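Acta de la reunión de la ludoteca Telonero
19/04/2021, sala grande del local de Layug

Presentes: Ariel Dalisay (que levanta acta porque llegó la última), las dos monitoras de tarde, el responsable de compras y tres familias. Disculpa su ausencia el representante de Taltenell, por segunda vez consecutiva y con el mismo dolor de muelas.

## 1. Acta anterior

Se aprueba con una corrección: donde decía «se ruega silencio» debe decir «se ruega menos ruido». La monitora de los pequeños considera realista el cambio.

## 2. Bloques y cubos

Era el punto por el que había venido casi todo el mundo. El inventario de piezas de construcción arroja 2.432 unidades, 115 menos que en el recuento anterior. El responsable de compras habla de «merma natural». Una madre confiesa haber encontrado 14 en el filtro de su lavadora y se compromete a devolverlas limpias.

Se discute después si los bloques con ojos impresos van con los animales o con las construcciones. La monitora de tarde defiende que una pieza que parece mirarte es un personaje y debe guardarse como tal. El responsable de compras replica que tiene cuatro botones encima y encaja con las demás, con lo que para él queda zanjado el asunto. El debate dura más que el de las cuotas del año pasado.
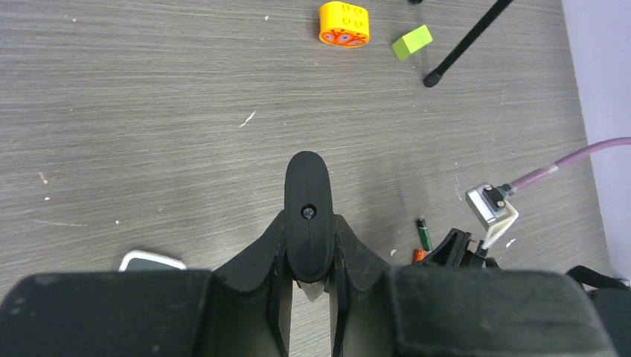

Los cubos lisos de color plantean el problema contrario: no encajan con nada, ruedan poco y aparecen siempre junto a los bloques. Se propone darles caja propia. Una de las familias pregunta si el verde lima cuenta como verde o como amarillo a efectos de clasificación. Se vota a mano alzada y gana el verde, con una abstención que pide que conste su malestar cromático. Consta.

Acuerdos:

- Los bloques con ojos se guardan con las construcciones, en la bandeja de arriba.
- Los cubos lisos, en caja aparte. La etiqueta la hace Ariel, con letra legible esta vez.
- No se compran piezas nuevas hasta que vuelvan las de la lavadora.

## 3. Superficies de juego

Queda claro que las piezas se ven mejor sobre gris que sobre el mantel de flores donado en su día, que se retira con agradecimiento y cierto alivio. Sobre las marcas claras del suelo del recinto, las monitoras han probado con agua y jabón, con desigual entusiasmo. El presupuesto de Sunport para un tablero nuevo se lee en voz alta hasta llegar al importe, momento en que se deja de leer.

Se acuerda convivir con las rozaduras. Un padre apunta que dan carácter; se le ofrece el turno de fregado de abril y retira el comentario. 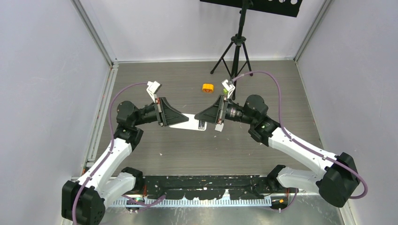

*Punto 3: el recinto de paredes claras, con las rozaduras en la parte delantera del suelo.*

## 4. Ruegos y preguntas

- Se ruega no dejar piezas en los bolsillos de las batas.
- Se pregunta quién tiene la llave del armario bajo. La tenía Ariel, en la mano.
- Se pide que las reuniones empiecen a su hora. Se toma nota 3 veces, una por cada persona que lo pide.

La próxima reunión queda pendiente de fecha. Taltenell traerá las galletas, según se decide en su ausencia.

Firmado: Ariel Dalisay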